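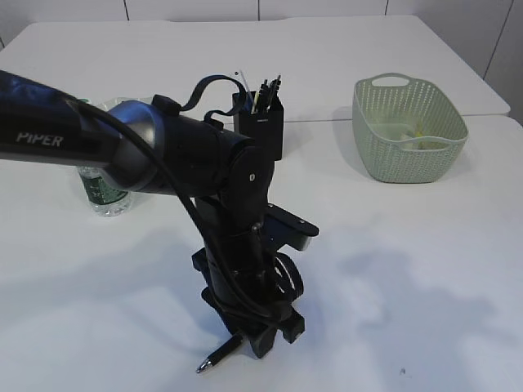 By the Cletex test desk | March 8, 2024 | 5 min read

The Gondville visit was arranged to compare two sets of gripper fingers, both supplied by Moser, on small stationery. Our own picking trials at Zallberg had stalled on pens. A round barrel lying on a hard white table tends to roll when the first finger touches it, and the arm then closes on nothing.

The bench there carries a PIPER arm over two white tables pushed together. The short blunt fingers were fitted first, then a longer pair with a softer face. Closing force and approach speed were left at the same settings for both.

Gondville had logged 2,626 grasps with the short fingers before we arrived, and we were given the file. Most failures come at the approach. Once a pen is held near the middle it seldom slips, but a grip close to the clip turns the barrel and the tip ends up several millimetres out. For placing into a holder this matters. For dropping into a basket it does not.

Share 7 | Comments 5

Flat items were harder. A clear ruler gives the depth camera very little to work with, and the height estimate jumped between the ruler and the table. Pens laid across it made matters worse in software, although the raised barrels were easier to grip. 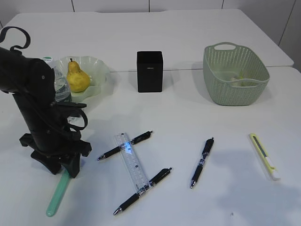

Clear ruler with two black pens across it, a third pen and a utility knife to the right.

The longer fingers reached under the ruler more often but flexed at full closing force. Gondville now limits the force for that pair, and we shall do the same.

Cable routing needs attention. The loops round the wrist add drag near the end of joint travel, and we would want a fixed clip before running 2,000 cycles unattended.

We have ordered one pair of each. Results from Zallberg will follow when the camera mount has been changed.

Search this site Enter keyword Go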